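Filed under: Tables & Desks > Finish and Care

dovetail_dan
Got a Tedureck dining table off a neighbor in August, pale top, we eat on it and the kids do homework on it. Want to put a coat of something on it before it gets ringed up. Oil? Wax? Poly? It's already a little shiny, so I don't know if anything would even soak in.

mapleandmud
Oil. Grekier hard oil, two thin coats, done. I've got it on 6 pieces in this house

finchkettle
don't oil it til you know what the top is. Tedureck did veneer AND a printed top in that blond color and oil on the printed one just sits there sticky. Took me 9 days to get mine off

mapleandmud
Never had that happen. Sand first, 220, then oil.

finchkettle
sand a veneer and you'll be thru it before lunch. pls don't

dovetail_dan
OK so how do I tell which one

finchkettle
look underneath, look at the edge. If the pattern repeats somewhere it's printed. water drop in a corner nobody looks at, wait 11 minutes, see if it darkens

old_pinetop
11 minutes lol. very exact

finchkettle
it's what the Fikre can says, take it up with them

old_pinetop
My vote is do nothing. Shiny means there is a finish on it already. Placemats and a damp cloth. People wreck more tables fixing them than using them.

mapleandmud
Disagree, factory finish on those is thin as anything. Ours went cloudy by the window in one winter.

old_pinetop
cloudy or just glare? I thought mine was clouding too, moved the lamp, gone

wenex_widow
Sold my Wenex and kept the Tedureck, fwiw. Only ever waxed it. Paste wax, buff, twice a year. Comes off if you hate it which you can't say for poly

dovetail_dan
Leaning toward doing nothing for now then, or wax. Underside is plain and tells me zip, edges have a strip on them so no help there either. Haven't done the water drop yet. The grain goes wavy toward the far corners, kind of sweeping arcs, and in the middle you mostly get a big white shine with faint streaks in it, so maybe it is glare like pinetop says. Cant find a repeat in the pattern but I'm not sure what I'm looking for, opinions welcom
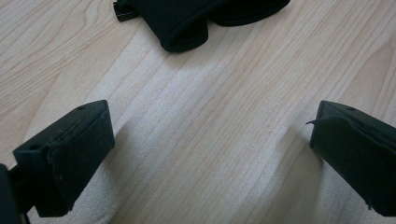
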